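Susgate Scent Walk

The Susgate Scent Walk is an annual perfume event held each August in the old mill quarter of Susgate. Visitors follow a marked route past 40 open doors, behind each of which someone is waiting with a paper strip. It is organized by the fragrance house Moulin, whose own door comes first on the map.

History

The walk began as a trade preview for buyers, 83 of whom accepted and considerably fewer of whom stayed past lunch. Moulin opened it to the public the following year, mainly to fill the courtyard. Attendance later reached 1,630, a figure that includes people looking for the parking lot.

Program

Guests receive a card listing 117 scents and a small jar of coffee beans, which is supposed to rest the nose. Perfumers remain divided on whether it does anything, but the jars are popular and rarely returned. The raw materials supplier Idex runs a blending table where visitors may compose their own cologne. Most compose vanilla.

The closing event is the Sonditz Supper, a seated dinner at which each course is paired with a fragrance. Guests are asked to arrive unscented. The request is printed on the invitation in large type and has had little effect. 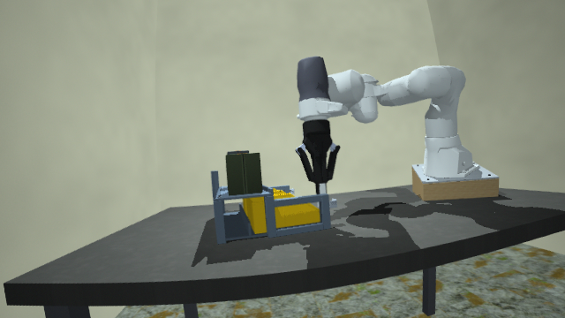
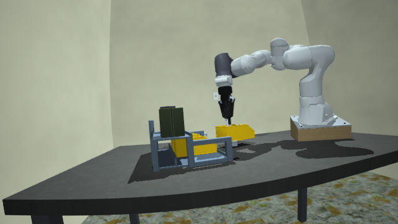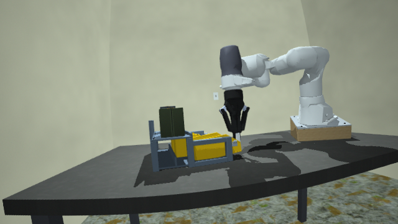

Reception

Local opinion of the walk is generally warm, though one reader of this article objected that the supper should never have been moved indoors, as by dessert the soup, the cedar and the neighboring table's lily of the valley had become a single dish.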